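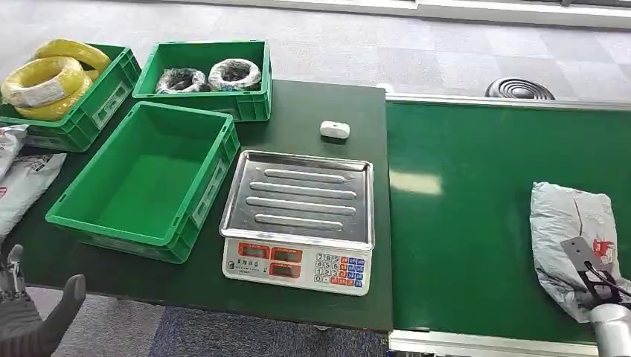 How are the returned wire coils being handled now?
They are sorted by color into crates, weighed one at a time on the bench, and booked back into stock before they leave the room.

Progress report, Skomdale wire store
Prepared by Ovidiu Lungu for Waqas Ghauri
7 Mar 2020

This report covers the work since November on the returns bench at Skomdale. The money was approved for crates, a bench scale and the labor to clear the backlog of part-used wire coming back from site jobs. Most of that work is finished. The items still open are listed near the end.

Bench and crates
The returns bench is set up beside the conveyor. We kept the green bench and did not replace it, which saved the amount set aside for a new one. Green plastic crates are in use for all returned coils. Each color has its own crate, so yellow and black wire no longer share a container. The crates have a holder for a label card. We have not printed the cards yet because the part numbers for the Durnetti jobs are being changed, and I did not want to print them twice.

An empty crate is kept at the front of the bench. A coil goes into it after it has been weighed and written up. When the crate is full it goes to the shelves and another empty one takes its place. Staff were putting weighed coils back with the unweighed ones at first. That has mostly stopped.

Weighing
The scale has a steel tray and a number keypad. It sits in the middle of the bench with the crates to the back and side, so a person can reach both without walking. Weight is used to work out how much wire is left on a part coil. We worked out the weight per meter by cutting and weighing a known length of each type we stock. The figures are on a sheet kept in the store office.

Wrapping is still a problem. Some coils come back in plastic and some with a paper label around them. For small coils the wrapping makes a difference to the result. The current rule is to take off loose plastic before weighing and to leave paper labels on. Ovidiu's crew has asked for a fixed allowance for wrapped coils instead, and we will test that next.

Backlog
There were 22 bags of mixed returns waiting when we started. All but 3 have been sorted. The remaining bags came from the Ansari site and hold short ends and wire with no markings. Most of it will probably go for scrap. Anything we cannot identify will not be put back into stock.

Training
Seven people have been shown the procedure. It takes a short session at the bench and a second one on the stock sheet. The night crew has had only the first session. Errors on the sheet are mostly missing initials and coils entered under the wrong color.

Spending
Crates and scale were bought within the approved amount. Fleseck supplied the crates and delivered late, so the start was held up. Labor is over plan for the sorting work because the older bags had to be untangled before anything could be weighed. The bench saving covers the difference. No extra money is requested for this period.

Open items
Label cards to be printed once the Durnetti part numbers are settled.
Last three bags from Ansari to be sorted or scrapped.
Second training session for the night crew.
Trial of a fixed allowance for wrapped coils.
A decision from Waqas on whether cut lengths should go through the same bench. At present they are kept apart and are not counted as returns.

The stock sheet up to the end of last month is attached, with the weight figures on the second tab. Please send the decision on cut lengths to the store office so the shelf space can be marked out.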